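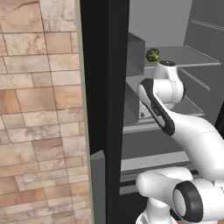 Institutions that lend camera equipment to the public should publish the full cost of each loan before a booking is made. At present the hire fee for a lens is shown plainly, while the deposit, the insurance excess and the charge for late return appear only on the final form. 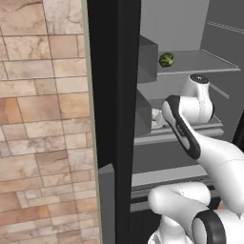 Henrike Stüber

The difference is considerable. A borrower who reserves a Plemmont zoom at 15 euros a day may be asked for a deposit of 1,000 euros on collection. Many students cannot meet that sum, and the booking fee is not refunded to them.

Lenders reply that good glass is costly to repair. That is true, and a deposit is a fair safeguard — but it should be stated at the outset. The lending desk at Drurkow has done so since March, with all charges set out on one page.

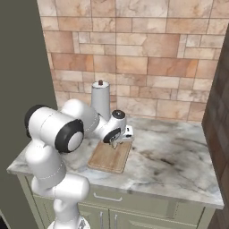 White robotic arm over a marble countertop.

Older lenses deserve separate treatment. A manual Brinkmann 50 mm with worn markings should not carry the same excess as a new one, and the condition of each item ought to be recorded in writing when it leaves the desk and when it comes back.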